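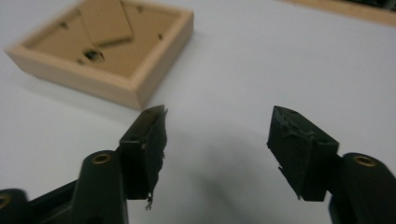

집게 안쪽 패드의 가장자리가 해진 모습. 흰 작업대 위쪽으로 나무 트레이가 보인다.

손에 쥐는 그리퍼 37대 구매안, 소모품 예산은 빠졌다

2019년 2월 3일

물류·조립 대행업체 플로드홀름(Plodholm)이 올해 설비 예산에 손에 쥐고 쓰는 그리퍼 37대를 올렸다. 사람이 그리퍼를 들고 물건을 집어 옮기며 동작 데이터를 모으고, 이를 나중에 로봇팔 학습에 쓰겠다는 계획이다. 공급사 후보는 레드소프(Ledthorpe)와 코티뉴(Coutinho) 두 곳이며, 계약은 아직 체결되지 않았다.

회사가 거래처에 돌린 설명 자료는 도입 효과에 대부분의 분량을 썼다. 작업자 교육이 짧게 끝나고, 고가의 로봇팔을 미리 사지 않아도 되며, 장비가 가벼워 작업대 사이를 옮겨 다니기 쉽다는 것이다. 틀린 말은 아니다. 다만 유지비를 다룬 대목은 한 문단에 그치고, 그나마도 "필요 시 부품 교체"라는 문구가 거의 전부다.

현장에서 가장 먼저 돈이 드는 곳은 손가락 끝이다. 발포재나 고무 계열로 보이는 거친 패드의 안쪽 면은 물건과 계속 맞닿는다. 사진 속 그리퍼만 해도 양쪽 패드의 가장자리가 뜯겨 있고, 왼쪽 패드 아래로는 떨어져 나온 가닥이 늘어져 있다. 검은 플라스틱 손가락에 박힌 황동색 나사 인서트를 보면 체결 부위에는 신경을 쓴 듯한데, 정작 패드를 얼마나 자주 갈아야 하는지는 두 공급사 견적서 어디에도 적혀 있지 않다.

레드소프의 견적에는 대당 예비 패드 2벌이 포함돼 있다. 코티뉴는 패드를 별도 품목으로 두고 최소 주문 수량을 200벌로 잡았다. 겉으로는 레드소프 쪽이 후해 보이지만 2벌을 다 쓴 뒤의 단가가 빠져 있어 두 견적을 나란히 놓고 비교하기가 어렵다. 코티뉴의 조건도 마음에 걸린다. 규격이 한 번이라도 바뀌면 남은 재고는 고스란히 창고에 쌓이게 된다.

플로드홀름은 패드를 자체 제작하는 방안도 검토 중이라고 밝혔다. 시트를 사다가 잘라 붙이면 된다는 설명인데, 그 작업을 누가 근무시간 중 언제 할지는 자료에 나오지 않는다. 재질이나 두께가 조금만 달라져도 물건을 잡는 감각이 변한다. 앞서 모은 데이터와 새로 모은 데이터를 그대로 섞어 써도 되는지 확인하는 절차 역시 비용이지만, 예산표에는 그런 항목이 없다.

37대라는 숫자의 근거도 뚜렷하지 않다. 회사는 지난해 11월 내부 시험에서 "충분한 가능성"을 확인했다고 했다. 몇 대를 며칠이나 돌렸는지, 그동안 패드를 몇 번 갈았는지를 묻는 질의에는 정리되는 대로 공개하겠다고만 답했다. 작업대 수에 맞춘 수량인지, 고장과 수리 기간을 감안한 여유분이 들어 있는지도 알 수 없다. 여유분이 없다면 한 대가 멈출 때마다 작업대 하나가 같이 선다.

비슷한 장비를 먼저 들인 부품 포장업체 트랄라크(Trallach)는 다른 길을 택했다. 처음에 3대만 사서 교체 기록을 쌓은 다음 본예산을 짰다. 도입은 그만큼 늦어졌지만, 추가 구매 때는 패드와 손가락 부품을 본체와 분리해 연간 단가 계약으로 묶었다. 플로드홀름의 자료에는 이런 단계별 구매안이 빠져 있다. 회사 측은 수량을 나누면 할인 폭이 줄어든다는 점을 이유로 들었는데, 할인율 역시 공개하지 않았다.

소모품비를 뺀 할인은 비교 대상이 되기 어렵다. 최소한 패드 한 벌의 평균 사용 시간, 교체에 걸리는 시간, 예비품 소진 이후의 단가는 계약 전에 서면으로 받아 둘 필요가 있다. 손가락 부품만 따로 살 수 있는지, 제품이 단종된 뒤에도 공급이 이어지는지도 마찬가지다.

플로드홀름은 두 업체에 수정 견적을 요청한 상태이며, 제출 기한은 밝히지 않았다.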